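Storing supplies in a small laundry room
May 29, 2018

The top of a washing machine is a poor place to keep things, according to the storage planner at Storkari, a firm that lays out utility rooms for rental housing. "It is flat enough to tempt people and it moves," the planner told us. "A spin cycle will walk a light bottle to the edge."

Storkari reviewed 43 laundry rooms at the Pacheco apartments this spring. In 26 of them, detergent and cleaning supplies stood directly on the washer. The planner considers this a shelving problem. Most of the rooms had one wire shelf, mounted high and used for items that were rarely needed.

"We start with a full clear-off," the planner said. "Everything comes down, including what is on the shelf. Then we sort by weight and by how often it gets used."
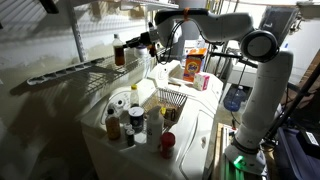
Boxed detergent is the first item to place. A box of Tide has a wide base and sits well on wire, but the cardboard softens if it gets damp, so it goes at the wall end, away from the sink. Spray bottles are stored upright with the nozzle turned to off. Small bottles are the hardest to deal with.

"Narrow bottles tip between the wires," the planner said. "Either you put down a shelf liner or you group them in a basket. I prefer the basket – you can lift the whole set out when you need to wipe the shelf."

Labels face forward. Anything without a readable label is set aside and not put back.

Shelf height was the other point raised. Storkari now sets the lower shelf 37 centimeters above the highest part of the washer, which leaves room for a top lid on most machines. Revised brackets for the Pacheco rooms are due in June.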